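The pink marble tables, and eating off steel again

5/21/24

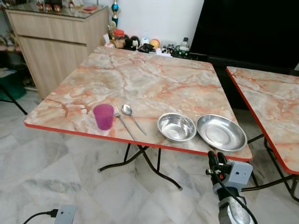 So I finally gave in and stopped pretending we were going to buy a proper dining table. I went back and forth on it for most of the winter (I had tabs open, I had a tape measure in my coat pocket, I bored everyone) and every time I got close I'd think about the space it would take up all day long for the sake of two meals. Folding tables it is. They are pink. Pink and cream and a sort of rust color, with an orangey-red trim, and I love them more than I expected to love anything with crossed metal legs.

I got 2 of them from a little home goods place called Ridetti, which is the kind of shop where the mops are next to the birthday candles. The other choice was a plain dark brown top and I stood there holding it for ages because it seemed like the grown-up decision. Then I pictured it on our floor, which is all pale gray and white marble tile, and it just looked so gloomy in my head. The pink won. My sister-in-law says it looks like a slice of ham. She's a bit right!

The thing I like best is having the two of them the same. Most days I eat at one and the other holds whatever I'm in the middle of, mail or a half-folded pile of dish towels or the seed trays back in March. When people come over I push them side by side and you have a decent square-ish amount of room per person, and when they leave it all folds up and goes against the wall. I did pinch my thumb the first time. Open it on its side on the floor, then stand it up. Learn from my thumb.

The tops are shiny, so they show everything. Crumbs, fingerprints, the ring from a glass. I wipe them with a damp cloth and then a dry one, and if I skip the dry one I get streaks that bug me all through lunch. I tried a spray called Nurari that a neighbor swears by and it smelled like a swimming pool, so back to plain water with a drop of dish soap.

Now, the dishes. I've been slowly moving us over to stainless steel for everyday meals and I think I'm all the way there. I grew up with it, a wide plate with a raised rim and a small bowl next to it for anything runny, and then somewhere in my twenties I decided I needed white china like everybody in the magazines. I have broken so much white china. The steel just gets a few dents and carries on, and I sort of like a plate with a dent in it. It makes an awful clatter in the sink, I'll give you that, and you can't put it in the microwave, so leftovers get heated on the stove now. That takes longer but the rice comes out better.

My place setting is the least fancy thing in the world. Cup, fork, spoon, bowl, plate. Knives stay in the kitchen because we hardly ever need one. The cup is plastic, bright magenta, and see-through enough that you can tell at a glance if somebody needs a refill. I'd like steel cups too eventually, but cold water in a steel cup makes my teeth hurt and I haven't worked out how to get past that. For now the magenta stays, and it goes with the table, so it looks like I planned it.

One habit I'm trying to break is putting plates too near the corner. On a big heavy table you get away with it. On these, one elbow and your dinner is on the tile, and steel on tile is a noise that brings the dog running from two rooms away. (He's fine with it. He got a whole potato out of the last one.)

Next on the list is seat cushions. I've been looking at some from Wynne in a faded brick shade that might pick up the trim, only I can't tell from the website if it's brick or plain orange, and with that much pink around I really don't want to guess wrong. If anyone has seen them in person, please leave a comment. I'd like to have them before July, when we've got a houseful coming and both tables will be working overtime.

I'm also taking suggestions for placemats that won't slide around on a glossy top. The woven ones skate.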